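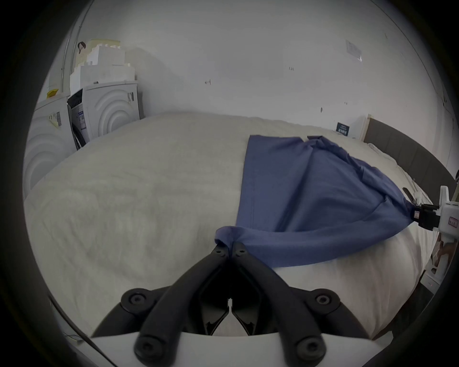

Blue cloth on the white duvet.

I soak my dried beans overnight for veggie burgers, all 5 cups of them - yes, we eat a lot! Drain well, mash with a fork and chill the mix for 36 minutes before you shape it. 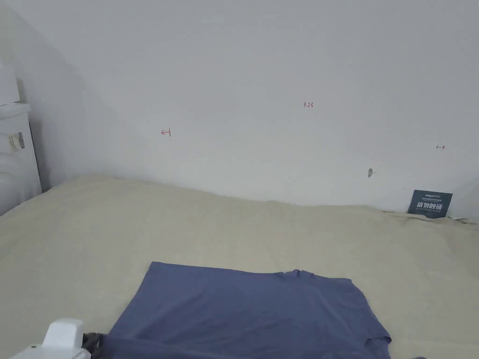
Blue-gray on beige.

Too soft? Add 2 spoonfuls of oats and leave it alone for a bit.

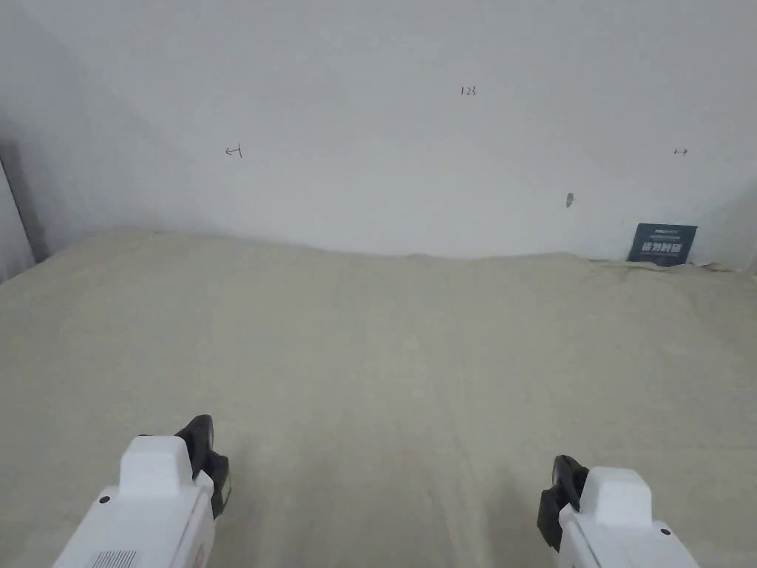 Huguette Nguyen wrote in to say she uses breadcrumbs instead, and her patties hold up fine on the grill.

I freeze mine between squares of parchment, so I can grab one at a time.
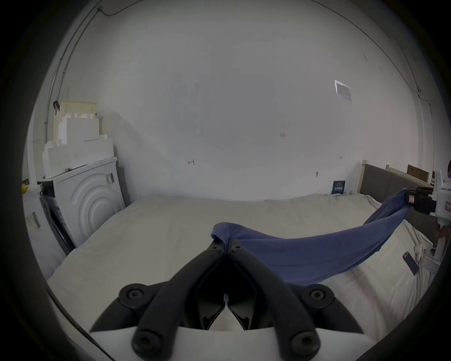
The blue cloth, stretched between two grippers.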